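Progress report, second period
Project: Perception and grasp planning for table clearing
Prepared for: Kengate program office
Prepared by: Tien-fu Fu, software lead, Andura

1. Status in short

The work is on schedule for two of the three work packages. The third one, recovery planning, is four weeks behind, and I explain the reasons in section 4. The budget is within the plan. We ask for one decision from the program office, written at the end.

2. Work done in this period

In the first period we delivered the recording pipeline and the first version of the segmentation model. In this period the main effort was to connect the model with the grasp planner, and to make the planner work from the view of the hand camera only. Before, we also used a fixed camera above the table. The partner Broria told us in the spring review that a fixed camera is difficult to install in their dining rooms, so we removed this dependency earlier than the plan said.

The change had more consequences than we expected. With the hand camera, the fingers are always present in the image, and they cover a part of the table at the moment when the planner needs it most. The old code treated the fingers as an obstacle and sometimes refused every grasp. Fidel Herrera wrote a mask which is calculated from the finger opening and the camera calibration, and this mask is now applied before segmentation. After this change the refusals of this type disappeared from our test log.

We recorded 232 new sequences with hand-held grippers on dressed and partly dressed tables. All of them passed the time synchronization check, and 90 were selected for labeling. The selection was done by hand. We looked for arrangements where objects touch each other, lie on top of each other or leave the image.

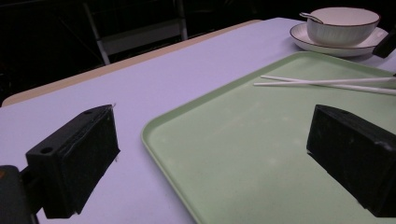 Thin objects remain the hardest class. A chopstick is only a few pixels wide at its tip, and when two of them lie close together the model likes to join them into one object. The planner then puts the grasp point in the space between them, and the fingers close on nothing or push both away. We tried two remedies. The first was to increase the image resolution, which helped a little but made the cycle too slow for the controller. The second was to let the model predict a center line for each thin object in addition to the mask. The second remedy is better and we kept it. It still makes errors where two center lines cross, and we work on this now.

The second difficult case is an object which rests on another object. For a tray with utensils on it, the correct order is to take the utensils first, or to leave everything together and carry the tray. For a bowl on a saucer with a spoon inside, the order is different again. We added a small support graph to the planner, where each object knows what it rests on. The graph is built from the masks and the estimated heights. At the moment the order rules are written by hand in one configuration file – this is simple to review, and Broria can change it without our help.

3. Software and tooling

The labeling tool Zabala received three improvements: labels can be copied from one image to the next, thin objects can be drawn as lines, and every label keeps the name of the person who made it. Labeling one sequence took 130 minutes in the first period. We have not yet measured it again with the new tool, and I prefer not to give an estimate here. The measurement will be in the next report.

We also wrote a replay program. It takes a recorded sequence, runs the complete perception and planning chain on it, and shows where the result is different from the previous software version. Every change in the planner must now pass through replay before it is merged. This has already stopped two faulty changes, one of them mine.

The interface to the motion controller did not change. Its documentation was incomplete and has been corrected.

4. Delays and risks

Recovery planning is the part that decides what to do after a failed grasp. It is late for two reasons. Fidel Herrera was needed for the hand camera work described above, and he is the only person in the team who knows the old recovery code well. Also, the old code assumed that the fixed camera can always see the full table, so more of it must be rewritten than we planned. The new design is finished and reviewed. The implementation has started with the simplest case, which is to open the fingers, move back and look again.

The second risk is the data. Most of our recordings use light tableware on a light table. Results on dark surfaces are weaker, and 15 of the labeled sequences are not enough to say how much weaker. We will record more of them before we report a number.

5. Plan for the next period

Finish the first version of recovery planning and test it in replay.
Solve the crossing of center lines, or report clearly why it can't be solved with the present model.
Record and label sequences on dark tables.
Measure the labeling time with the new version of Zabala.
Prepare the demonstration at Broria, planned for December.

6. Decision requested

We ask the program office to approve that the budget line for the fixed camera hardware is moved to labeling work. The hardware is no longer needed, and the total amount does not change. An answer before the end of the month would allow us to keep the present labeling team without a break.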